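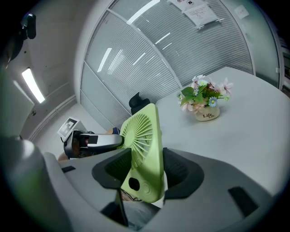

Ambros Pichler observa, a propósito da edição anterior deste guia, que a limpeza da grelha devia vir antes do carregamento, porque foi por aí que começou quando o fluxo de ar enfraqueceu. A ordem foi alterada nesta edição.

## 4. Limpeza e carregamento (ventiladores portáteis Jerico)

### 4.1 Limpar a grelha

1. Desligue o ventilador e retire o cabo.
2. Espere que as pás parem por completo.
3. Passe um pincel seco e macio pelas ranhuras, do centro para fora.
4. Limpe o exterior com um pano ligeiramente humedecido em água.
5. Deixe secar durante 2 horas antes de voltar a ligar.

**Atenção:** não introduza agulhas, clipes ou cotonetes na grelha. Não use álcool nem diluente.

Nota: o pincel Likness fornecido na caixa pode ser lavado com sabão neutro. Guarde-o seco.

### 4.2 Carregar a bateria

1. Ligue o cabo primeiro ao carregador e depois ao ventilador.
2. Verifique o indicador. Luz fixa significa carga em curso; luz apagada, carga completa.
3. Retire o cabo quando a luz se apagar.

A bateria tem 2.000 mAh. O modelo Auer usa a mesma bateria, mas o cabo é diferente e não deve ser trocado com o do Jerico.

**Cuidado:** não carregue o aparelho debaixo de almofadas ou mantas, nem dentro do automóvel ao sol. Se a caixa inchar ou cheirar a queimado, desligue o cabo e não volte a usar o ventilador.

### 4.3 Guardar fora da estação

1. Carregue a bateria até cerca de metade.
2. Limpe a grelha como em 4.1.
3. Guarde em local seco, na bolsa de origem.
4. Em novembro, ou a meio do período de armazenamento, verifique a carga e reponha-a se necessário.

Ao fim de mais de 200 ciclos de carga é normal que a autonomia diminua. A substituição da bateria é feita apenas nos postos Prendeck. Leve o ventilador sem o cabo e com o talão de compra.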